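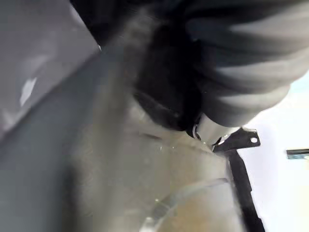 **benchgrump** wrote:

Since the humanoid thread got locked, I'll ask again here. Has anyone seen one of these things do a chore from start to finish, at the speed of a bored teenager, with no edit in the middle? I don't mean a backflip. I mean putting stuff away in a cupboard.

I sat through a talk on May 19, 2019 by a woman named Paula Lungu who said we'd have general tidying in the home "well before the next decade is out." I wrote it down because I wanted to be annoyed by it later. I am now annoyed by it.

---

**Metano_fan** wrote:

Depends what you call a chore. We have an arm on the packing line at work and it runs all shift. Same box, same spot, same tape. Best coworker I've had.

---

**benchgrump** wrote:

Same box, same spot, same tape. So a tape machine.

---

**ultbridge_ray** wrote:

That's a cheap shot. Two years ago five-finger hands were mostly for waving at people at trade shows. Now they pick things up.

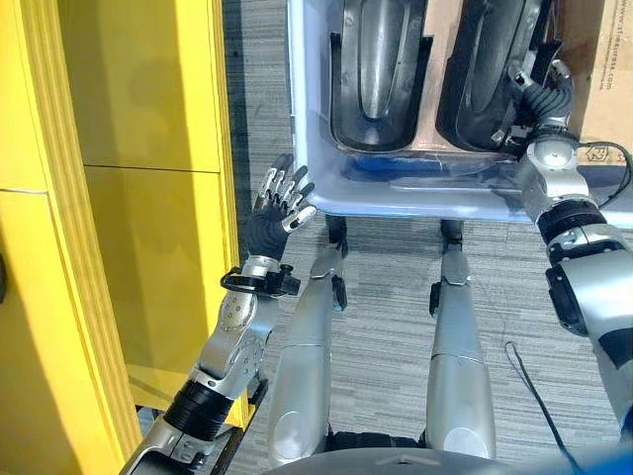 **Re: Picking up vs. putting away**

Look at the right hand there. It has the tray by the top edge, and that tray is a plain black molded thing with a lip, sitting in a tub next to another one just like it. No special handle on it. A suction cup would hate the shape. I'll take that as progress even if you won't.

---

**londov_j** wrote:

I'll half agree with Ray. Grabbing the lip is fine. But the left hand is wide open in front of the tub doing nothing. My kid would have one tray in each hand and be asking for money.

Also a tray is stiff. Get back to me when it's a wet towel, or one of those produce bags that won't open.

---

**ultbridge_ray** wrote:

You can't judge what the left hand is up to from one still. It could be on its way in.

---

**londov_j** wrote:

Could be. Could be parked there too. I've been burned by "on its way in" before.

---

**Ayten Öztürkmen** wrote:

I do maintenance at a small shop (Bhatia, we refurbish lockers and shelving) so I'll give you the boring view. Picking is the part people film. What eats the day is doors. We tried an arm on opening and closing test cycles in August. It did 19 out of 20 and I was pleased, then we moved the cabinet a hand's width to sweep under it and it did 10 out of 40. Nothing else changed.
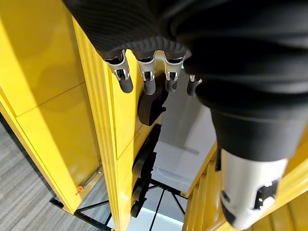

A person feels a latch catch and eases off without thinking. Our arm just pushed. It bent a rod, and after the second bent rod I went back to doing the cycles by hand while listening to the radio. If the hardware is all within easy reach and out in the open, fine. Hinges and brackets close to the post, where a finger can get behind them, are where I start to worry about both the finger and the hinge.

---

**Metano_fan** wrote:

10 out of 40 sounds like nobody recalibrated it.

---

**Ayten Öztürkmen** wrote:

Correct, we didn't. Do you recalibrate your husband when you move the couch?

---

**benchgrump** wrote:

Stealing that.

---

**ultbridge_ray** wrote:

OK but an arm bolted to a bench with no camera on it is a different animal from the newer ones. Was yours using vision at all?

---

**Ayten Öztürkmen** wrote:

One fixed camera overhead. So yes, in the sense that it could watch itself miss. I'd try a newer one if somebody lent it to me and signed for the rods.

---

**londov_j** wrote:

What I'd want is the dull number. How many trays an hour, how many times a person stepped in, who reset it between tries. Every demo page I've read skips the middle one.

---

**ultbridge_ray** wrote:

Fair. I'll ask the guys I know for an uncut run and post it if they say yes.

---

**benchgrump** wrote:

Uncut, with a clock in the shot, and the cupboard door has to get closed at the end. I'll leave the thread open.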